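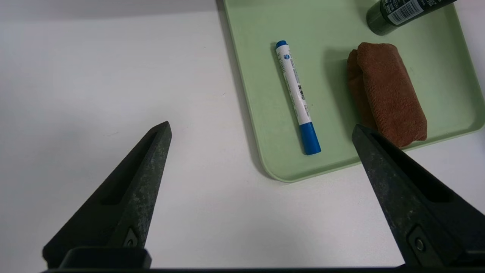

Gilberto Arango reckons I should stop telling people to bin a phone battery at 100 charges, and fair enough — mine did 900 before it sulked.

So, what I do now! Open Settings, tap Battery, then Battery health, and jot down the cycle count (my old Jirdale said 147). Unplug before bed, keep it off the windowsill, and take the case off if it gets warm while charging. Check again in December and compare the two numbers.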